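May 19, 2025
Notebook, Kodilance tablets, dissolution and the label question

Picked up the Kodilance work again after leaving it alone since March. Aušra Adomaitis wants a yes or no on whether the generic from Hukmont behaves like the reference tablet. I don't have one yet, and I'm less sure than I was at lunch.

Ran six tablets from the Hirnville lot, paddle method, same medium as last time. Four of them tracked the reference nicely. Two lagged at the early time points and caught up by the end. The supplier's summary would call this "comparable." Maybe. Two slow tablets out of six is a lot to wave away, and the summary only shows the mean, with no spread on it anywhere.

Possible dull explanations, to rule out before anyone gets excited:

Vessel position. The slow ones were in 2 and 5, not neighbors, so I doubt it.
Air bubbles under the tablet. Didn't see any, but I wasn't watching 5 the whole time.
Filter clogging on the early pulls. Can't exclude. Changed filters halfway through and should have written down exactly when. Didn't.

Label says 40 mg. Assay on the crushed composite came out fine, for what a composite is worth. It hides exactly the thing I'm worried about. Need single-tablet content before saying anything about dose.
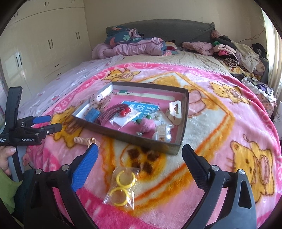
Then the patient leaflet, which Aušra forwarded with the comment "looks solid to me." It says mood improves "in most patients within days." No reference given. I went through the study they attached, 150 people, no placebo arm, scores filled in by the same staff who handed out the tablets. People tend to enroll when they feel their worst, so a good share would drift upward on their own. I can't get from that to "most patients," and I can't get to "within days" at all, as the first visit after baseline was at week 4.

The side effect section is worse. It lists dry mouth and drowsiness and then stops. Either they had a very lucky group or no one asked.

Khan thinks I'm being hard on them and that leaflets are always like this. Probably true. Doesn't make the sentence right. He also says the online sellers have already moved more than 2000 packs, which tells me about the price and nothing about the tablet.

To do:
Repeat dissolution with twelve tablets, positions shuffled, filter changes logged with times.
Content uniformity on ten single tablets.
Ask Hukmont for raw numbers per tablet. Asked in March too, got a brochure.
Check pH of the medium again, the meter drifted after calibration and I don't trust the second reading.

Reference tablets are running low, one bottle left in the desiccator. Please don't use it for training runs.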